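Engineering > Field reports > Handling faults

When the left hand would not let go
March. By Vangelis Vasilakis

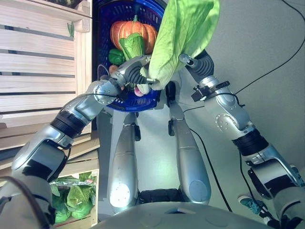 Farkas puts the fault down to a single threshold in the grip controller, and would like people to stop blaming the fingers. The two-armed picker at the Jukimham site had run 2,318 picks of vegetables when its left hand closed on a leaf and ignored the release command.

"The hand was healthy," Farkas told me. "It was waiting for the force reading to drop before it opened, and the reading never dropped."

Thin, folded produce gives a poor signal. The controller, supplied by Arken, took the small residual load as a slip and tightened in reply. The right arm carried on with its own half of the task and pulled against the left for 11 seconds. Then the wrist torque limit tripped and both arms stopped.

A technician had already reached in to free the leaf. No one was hurt, but Farkas treats the event as a safety matter.

"The stop button was 2 metres away. You reach for the leaf first. I would have done the same."

The release command now overrides the slip response, and a hold longer than 300 milliseconds after it cuts power to both arms. Hoketti, which runs the site, has moved the stop button to the basket stand. The load cell is still being checked for drift.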